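Section 4: Setting Up Your Supplier Catalog in Triria

Welcome to the fun part! Your company account is open, your users can sign in, and now you get to put your products where buyers can find them. Most sellers finish this section in one sitting, and once the catalog is live you can change any piece of it whenever you like.

Before you begin
Have your product list ready as a spreadsheet saved in CSV format. You also need the Catalog Manager role. If the Catalog tab is missing from your menu, ask your account owner to switch the role on under Company > Users.

4.1 Importing your product list

1. Open Catalog > Import and choose New List.

2. Select your file. A single import can hold up to 4000 lines. If yours is longer, split it and bring the parts in one after another - Triria adds them to the same catalog.

3. Match your columns to the Triria fields. There are 17 fields in all, but only 7 are required, and those carry a red dot: item number, short name, unit of measure, pack size, list price, currency and lead time.

4. Click Check File. Rows with a problem turn yellow, and you can fix them right there on the screen (no need to go back to the spreadsheet!).

5. Click Import. You can leave the page while it runs. A message lands in your Triria inbox when the list is in.

Note: Item numbers can contain letters, digits and hyphens. Spaces at the start or end are removed during the import, so "A-20 " and "A-20" are treated as the same item.

CAUTION: Importing an item number that is already in your catalog overwrites the old entry, including its price. Run Catalog > Export first and keep the copy.

4.2 Setting buyer prices

This is where Triria really shines. Each buyer group can have its own price list, and buyers only ever see the one that applies to them.

1. Go to Catalog > Price Lists and click Add.

2. Name the list. Pick something your sales team will recognize, such as "Plekonside region" or "Contract buyers." Buyers do not see this name.

3. Choose how prices are worked out: a fixed price per item, a percentage off list, or quantity breaks. You can set up to 4 quantity breaks for each item.

4. Assign the list to one or more buyer groups.

5. Click Preview as Buyer and look through a few items. Do this every time! It takes a moment and it catches almost every mix-up between groups.

CAUTION: A buyer group with no price list assigned sees your list prices. If you want a group to see no prices at all, set it to Quote Only.

4.3 Adding pictures and documents

1. Open any item and click Media.

2. Drag in your pictures. The first one becomes the thumbnail in search results, and you can reorder them later.

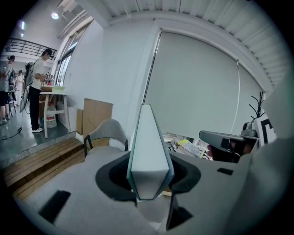

3. Add data sheets or certificates under Documents. PDF works best.

4. Click Save Item.

4.4 Going live

1. Open Catalog > Publish and read through the summary.

2. Choose Publish Now, or pick a start time. Wednesday at 6 a.m. works just as well as the middle of your working day, and nobody has to be signed in.

3. If you sell through the Xavier order connector, tick Send to Xavier as well. The connector must already be set up (see Section 6).

Note: Sellers shipping from the Stostulstead warehouse should check that their stock location is selected before publishing. Items without a location show as "Availability on request."

To take the catalog down again, return to Catalog > Publish and click Pause. Open orders are not affected.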